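Keep the Laundry Room

Every few months the building where I rent sends out a survey, and every few months one of the questions asks what we would like to see in place of the shared laundry room on the ground floor. The choices have been a gym, a package room, a dog wash and a work lounge. Keeping the laundry room is never one of the choices, so I write it in at the bottom under other comments. I would like to make the case at more length than that box allows.

The company that manages the place, Viswood, has a reasonable argument. Newer buildings put a washer and dryer in each unit, and people looking for apartments search for that first. The building on Montoya Street did it two years ago. The shared room there is now a row of storage cages, and the rent went up to pay for the plumbing. From what I hear, most of the tenants are happy with it. I believe them. If someone offered me a washer six steps from my bed, I would use it too.

My objection is to what gets counted. The letter we received in December said that the laundry room takes up 1,236 square feet and brings in very little. Both of those things are probably right. But the room was never supposed to be a business. It was supposed to be where people in small apartments could wash a comforter, and it still does that job better than a stacked unit in a closet.

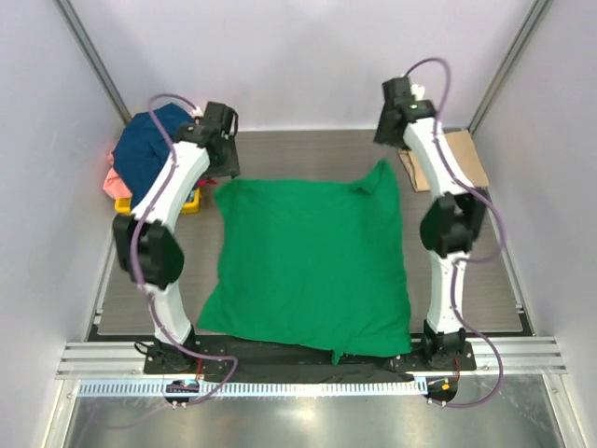 I grew up in a house with its own machines, and I don't remember laundry at all from those years. It happened in the basement and came back up. When I moved into an apartment I had to plan for it, carry it, wait for it and fold it in front of other people. I did not like that at first. I folded badly and I folded fast, and I took half of it back upstairs in a wad.

What changed was that I started watching how other people did it. A woman on the third floor folded fitted sheets on the long table as if they were letters. I asked her to show me, and she did, twice. I have since shown two other people. I can't think of another place in the building where that would have come about. We don't teach each other things in the elevator, and we certainly don't do it in the gym, where everyone is wearing headphones.

There is also the plain matter of space. A machine in a closet takes away the closet. The units sold for apartments are small, and the combined ones that wash and dry in a single drum take half a day to get through a set of towels. The Dendix model that was shown to us in the lobby holds one set of sheets. For a family of four, that machine would be running every evening, next to somebody's bedroom wall.
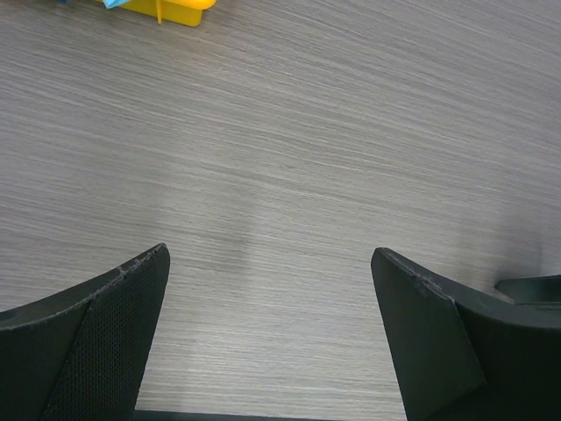

People will say that a shared room is inconvenient, and it is. The machines are full on Sunday. Someone leaves a load sitting for an hour and you have to decide whether to move it. The card reader fails. I have had all of these happen to me, and I would still put them down as small problems with small fixes. A sign-up sheet would take care of Sunday. A shelf would take care of the abandoned loads. Viswood has tried neither one, and it has now spent money on three surveys.

Cost matters here as well. A renter who does 2 loads a week pays very little for the machines downstairs. The same renter would pay for a private unit every month through the rent, used or not, and would pay again for the power. The estimate in the letter was $1,906 per apartment for the first stage of work. I would like to know who in the building asked for that, and whether they knew the number when they asked.

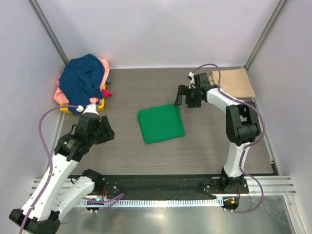

I don't want to oversell the room. The floor needs work, the light over the dryers buzzes, and the chairs are the kind you find in a bus station. I have spent plenty of evenings down there without exchanging a word with anyone. It is a utility room, and most of the time that is all it needs to be.

Still, a building with 9 floors and no place where the people on them run into each other is a hallway with doors. The Rondura, across the avenue, has a roof deck that I have never once seen in use. People need a reason to be in a room, and a dull reason works fine. Wet clothes are a dull reason that comes up every week.

The next survey is due soon. I plan to fill in the box at the bottom again, and I would ask my neighbors to do the same.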